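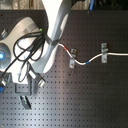
Pegboard storage depends on the holes staying easy to see and easy to reach. When a person returns a tool, they look for its hook, and if the tool is new to the board they look for a free pair of holes at a height that suits them. Both of these are harder when something hangs in front of the work area. Loose cable was the most common thing of this kind in our notes. Figure 2 shows what we mean by it: black cable in overlapping loops, with some strands falling in long arcs, close to a pegboard surface. The light matters too. In the same figure the upper white surfaces are washed almost to pure white, while the shadowed sides are pale grey. We coded hanging cable and strong light separately, as a board can have one without the other.

4.2 Returning tools to the board

The second part of the study looked at returns. Finding a tool has been studied more often than putting it back, but the people who run shared workshops complain mostly about the second. At Celtora, where we did our first visits, the complaint was that hand tools drifted down from the board to the bench and stayed there until someone needed the bench for something else.

We logged 449 returns over nine weeks at two workshops, Celtora and Nirau. A return was counted when a person finished with a tool and let go of it, wherever it ended up. The observer sat to one side and marked the end point on a printed plan of the board and bench. There were four possible end points: the tool's own hook, another hook, the bench top, and anywhere else. A tool passed straight to another person was not logged until that person let go of it.

Most returns to the wrong hook were small errors. The tool went one or two hooks to the side, usually among tools of the same shape. Screwdrivers and hex keys were the worst for this. People did not seem bothered by it, and several said that a screwdriver anywhere in the screwdriver row was in the right place as far as they were concerned. We agree with them and have treated these as correct in the rest of this section.

Returns to the bench top were a different matter. They happened more with heavy tools and with tools whose hook sat above shoulder height. They also happened more when cable hung between the person and the board. At Nirau the extension leads were kept on a hook in the middle of the board, and the lower loops lay across the row beneath. Users had to lift the loops with one hand to get at that row with the other. Most would do this to take a tool. Fewer would do it to put one back, especially while holding a workpiece.

Midway through the visits we moved the leads to the end of the board and changed nothing else. The row that had been covered came back into use within a few days. We would not make too much of this, as the move itself may have drawn attention to the row, and we have only one workshop to go on.

The effect of light was less clear. Bench lighting was set at 2000 lux for the bright condition, measured at the bench top. Some users said the painted outlines behind the tools were harder to read at this level, mainly on the glossy boards. The matte boards drew no such comments. Outlines in a dark colour held up better than those in yellow or light grey, and labels stuck below the hook were read more easily than labels stuck above it, where the tool's handle threw a shadow across them.

At the end of the visits, 92 users filled in a short form. They were asked which row they used least and why. The top row was named most often, with height as the reason. The next most common answer was that the row was blocked, and the word "cords" or "cables" came up in many of these. A few people wrote that they had never noticed the lowest row was meant for tools at all. It had been fitted later at both sites and had no outlines.

Board layouts and the blank return plan are given in Appendix B.

By Wanting Han and Boyang Xu
Posted in July
14 shares | 3 comments

© Ilora Working Papers | Contact | Back to top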